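Workshop notebook, Monday, October

Second wash test on the wool and cotton samples. I started at 9:30, later than planned, as the balance needed a long time to become steady.

The question is still the same: how much fiber goes off from a blanket in its first washes, and does the filter bag catch it. Samples are cut from the two Pumow blankets and the one from Gatchalian. Each piece is hemmed on all sides with the same cotton thread. Last time we left the edges open and I think most of what we weighed was only edge.

Program: 30 degrees, short cycle, no softener. Filters dried overnight in the cabinet, then weighed 4 times each.

Pumow wool, first wash: 100 mg on the filter. I expected more. Pumow cotton gave less than this but the filter had a small fold, so I don't trust it and will repeat. Gatchalian is not yet dry.

The counter on the old Zurkstead machine shows 2,644 cycles. Please write the number down each time, the service people ask for it.

Things to remember:
- The lint from the door seal goes in its own dish. It was mixed on the first day and we lost the value.
- Rinse the drum empty between wool and cotton.
- The sheet in the Flusen folder has the old formula in column D. I corrected it only in my copy.

Question for whoever is in tomorrow: do we brush the pieces before the first wash? The Flusen method says "shake lightly", and for me this can mean many things. I did not brush.

Still to do: Gatchalian filters, repeat cotton, order more dishes.

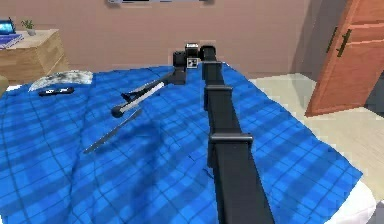 Blue plaid blanket on the bed, simulated view.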